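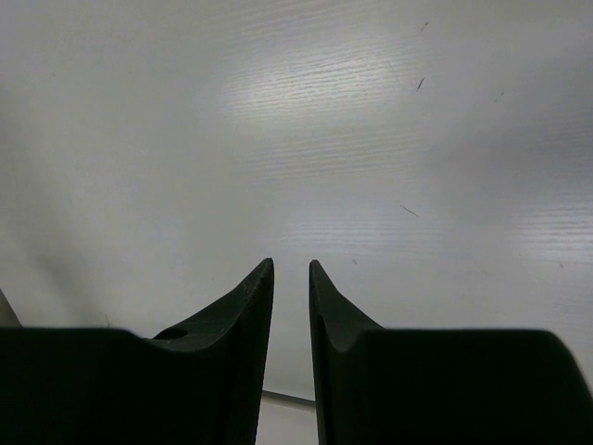
Progress report on the Brulell cell, second quarter
Prepared by Annapurna Kurup, Clurnau workshop
Friday, June 16, 2023

Dear all at the Gilton fund,

Thank you again for your patience with the last report, which reached you later than I would have liked. I am glad to say there is a good deal more to tell you this time, and most of it is cheerful.

When I wrote in January, the cell was running but the gripper was giving us trouble. The two fingers had stopped meeting squarely at the tips, and small parts were slipping out on the way up. We tried shimming, we tried slowing the close, and for a while we tried simply being kind to it (this did not help). In the end we took both fingers off, cleaned the seats they bolt onto, and put in a fresh matched pair in black, with the same tapered shape as before. That job was meant to take a morning and took 2 days, mostly spent hunting for one screw of the right length.

Since the refit we have logged 304 hours on the new pair. I check the tips before every session now, open and closed, and I look at them through the wrist camera as well as by eye. The camera is very good at showing up stray fibers and specks that I would walk straight past, and wiping down the fingers and the tabletop has become part of the opening routine. I have written that routine out on one sheet and taped it inside the cabinet door, so that anyone on shift can follow it without having to come and find me.

The lighting has been the slower job. Glare on the tabletop still washes out part of the camera's view, and small dark marks on the surface can be mistaken for parts when the software is feeling eager. We have moved the lamp twice. I would like to try a diffuser next, and if that does not settle it, a matte mat over the working area. Neither one is expensive, and I have put both under "small items" in the attached sheet.

On spending, we have used 85 percent of the maintenance line. That is higher than planned for this point in the year, and the second set of fingers is the whole of the difference. I do not expect to need a third. The Pai controller has needed nothing at all, for which I am very grateful, and its yearly service is already paid for.

Still to do before the next report:

Fit and test the diffuser
Replace the cable tie points along the forearm
Train 7 more people on the opening routine
Order one spare screw kit, in the right length

You would be very welcome to visit any time the cell is running. Just send me a line a few days ahead and I will make sure the kettle is on.

With warm thanks,
Annapurna Kurup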